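Emosar and Cidar Report Method for Calibrating Two-Arm Robots Against Changing Backgrounds 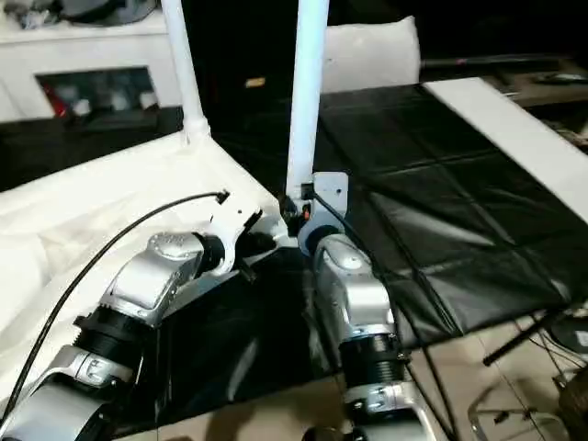
Emosar, a developer of control software for robot arms, and the research group Cidar today released results from a joint study on keeping two robot arms aligned when the surfaces around them change. The method, named Omunard, corrects the position of each arm relative to the other during normal work, without a printed target and without stopping the task.

Two-arm systems depend on an accurate estimate of where one arm sits relative to the other. The estimate drifts as joints warm up, mounts settle and cables pull on the wrist. The usual remedy is to stop the robot, place a marker board in view and repeat the full calibration. In a laboratory this costs time. In a workplace it is often skipped.

Omunard uses the arms themselves as the reference. Software compares the outline of each arm in the head camera view with the outline predicted from its joint readings, and the difference between the two is used to update a small set of correction values. Updates are applied only while the arm is moving slowly. Readings taken during fast motion are discarded.

Background material proved to be the main source of error in early trials. Glossy sheet reflects parts of the arm and can produce a false edge. Loose fabric moves when touched, and its folds may be read as part of the outline. The final version gives less weight to any edge that does not move with the joints.

The study covered 200 trials in which the arms had to bring their end effectors to set points near one another. With no correction, the average gap between the commanded and measured positions reached 8 millimeters by the end of a session. With Omunard running, the average gap was 2 millimeters. Results on plain and mixed coverings were close enough that the authors report them together.

"We wanted a correction that runs in the background and does not need the operator," said Afaf Daher, who led the study at Cidar. "The limit at present is visibility. If most of an arm is hidden from the camera, the software holds the last good values and waits."

Ilir Grgić, head of motion software at Emosar, said the added load on the control computer was small. "It shares the processor with the planner — we did not add hardware for this," he said.

The authors list several open points. The method has been tested on one arm design only. It does not detect a bent link, and a sudden knock to the mount still calls for a full calibration. Work on the last point is under way using Lu, Emosar's log analysis tool.

A technical report and the trial records will be available from Cidar on request starting in July. Emosar plans to include Omunard as an optional module in its control software and has not set a price.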